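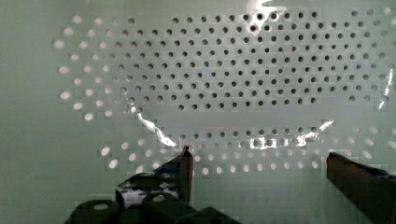 Perforated parts in the Festora play kitchen are cleaned before the table is laid out. Residue collects inside the holes first and shows on the surface later, so the parts need to be checked against a light. On a pale perforated panel, holes with light behind them read as white and unlit ones look almost black; tilt the part until each area has been lit in turn. The holes are staggered row by row, and a cloth drawn straight along one row leaves the next row untouched. Wipe on both diagonals.

4.1 Cleaning the parts

1. Sort the parts into tableware, food pieces, utensils and the toaster oven.
2. Mix 2 teaspoons of mild dish soap into 500 ml of lukewarm water.
3. Wash plates, bowls and mugs with a soft cloth. For perforated parts, follow with a soft brush held upright to the surface.
4. Rinse under running water and stand the parts on edge to drain.
5. Wipe the toaster oven with a damp cloth only.

CAUTION: Do not immerse the toaster oven. Water trapped behind the door cannot be drained without removing the back cover.

CAUTION: Do not use scouring powder. Glossy surfaces scratch easily, and the scratches hold dirt.
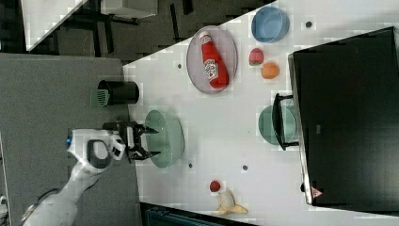 Can the plates be stacked while they are still damp?
Leave them on edge until both faces are dry, then stack with the largest at the bottom. Damp plates cling together and may mark each other when pulled apart.

4.2 Laying out the table

1. Place the toaster oven at one side, with its door facing the middle of the table. Open the door fully once to check that nothing stands in its path.
2. Set the cookware at the opposite side. Turn handles inward.
3. Put the plates between the two, with the bowl and mug within a child's reach of them.
4. Lay the ketchup bottle on its side on a plate. Standing upright, it tips when the table is bumped.
5. Distribute the food pieces last. Keep the small fruits away from the table edge – the round ones roll.

NOTE: Where the tabletop has screw holes, do not use them as position marks for the plates. 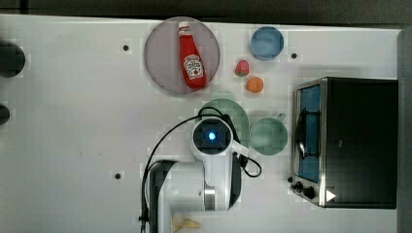
A plate that rocks should be moved a little and tried again before it is reported as warped. If it still rocks, turn it over on a flat surface and look for dirt under the base. Slight rocking does not affect use, but a plate that holds the bottle should sit firmly.

4.3 Routine checks

Carry out the checks below after every 100 play sessions, or at the start of November if the kitchen is used less often.

– Bottle: cap tight, label flat at all corners.
– Toaster oven: door closes without being pushed, knobs firmly seated.
– Food pieces: no splits, no loose leaves.
– Utensils: no sharp edges around the slots.

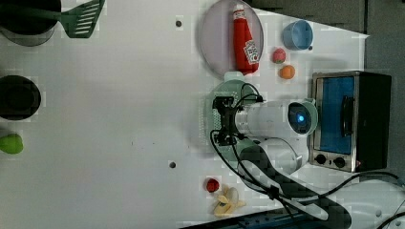
Fig. 4. Ketchup bottle on its plate, with the toaster oven at the right side of the table.

4.4 Replacement parts

Order replacement tableware under part group 699. State the color and the shape, round or oval, for each plate. Knobs are supplied in pairs. Food pieces are not sold singly – order the complete bag.

Section 4 revised May 13, 2025. Text: Wenche Nyberg. Checked: Ross Baird.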